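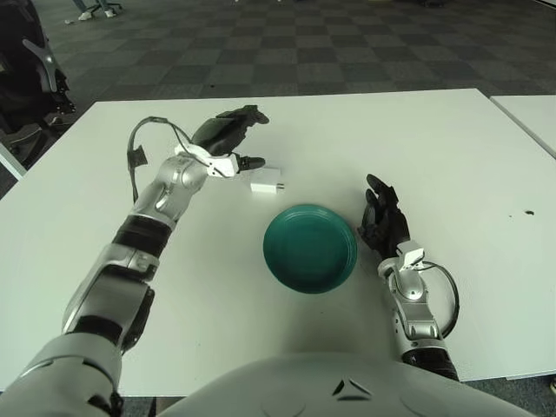

Residents' Association > Minutes

Sistgate Residents' Association
Minutes of the meeting held 13 October 2023

Present: Selamawit Ayele (chair), Barry Parsons, Zoia Prokopenko, Kyrylo Kuzmenko (minutes)
Apologies: Uliana Koval

1. Last minutes
Agreed, once "repaired" had been changed to "looked at" under the side gate.

2. Heating contract
Dremik have quoted £1211 a year for servicing and say bills will fall by 38 per cent. BP asked what the figure was based on. The letter does not say. ZP pointed out that Melau promised much the same and bills went up. SA felt the price was fair even if the saving never appears. BP did not agree that it was fair.
Action: KK to ask Dremik for bills from a building they already look after. No signing until these arrive.

3. Bin store
Marchuk want around £900 for a new door. The last one was meant to see us out and lasted three winters. ZP doubts the door is the trouble and thinks the frame has dropped.
Action: ZP to get a second price, frame included.

4. Parking survey
Held over. BP would like it noted that it was held over in February too.

5. Any other business
UK had written in about the stair lights. The managing agent calls them "on order". No order number given.

Next meeting to be fixed by email.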